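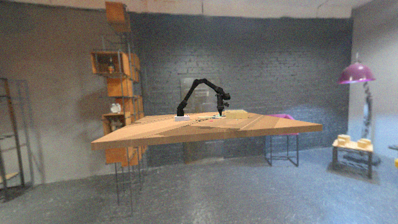 Leneck House Hotel: Operations Meeting

Minutes of the meeting held on Jul 9, 2019

Present: Ileana Pascu (chair), Rónán Coughlan, Fionnuala Hanrahan, Donal McGrath
Apologies: Selina Baumgartner

1. Previous minutes
Agreed without change.

2. Room numbering
DM reported that the Penry wing door plates have been replaced. The booking system still lists the old numbers for 16 rooms. Reception to use the printed key list until the system is corrected.
Action: DM

3. Hot water, Ilow wing
RC reported low flow on the top floor between 7 and 8 in the morning. The contractor recommends a second circulation pump. Quotation received: 1303 euro, fitting included. Approved. Top-floor rooms to be let last until the work is finished.
Action: RC

4. Breakfast service
FH reported a peak of 119 covers. Seating was full for almost 16 minutes. Opening time to move forward by half an hour during August. Staff rota to be reissued. The request for a second coffee machine was deferred.
Action: FH

5. Linen contract
Voditz has offered a further year at the present rate, with collection reduced to four times a week. FH asked whether the linen store could hold the extra stock. Shelving to be measured before a reply is sent. SB to check the notice period in the current contract.
Action: FH, SB

6. Late check-out
The charge is not being applied in the same way on all shifts. IP to circulate a single written rule. Group bookings to be treated separately.
Action: IP

7. Any other business
Lift inspection certificate received and filed. The side entrance lock is stiff; DM to look at it.

Next meeting: August, date to be set by IP.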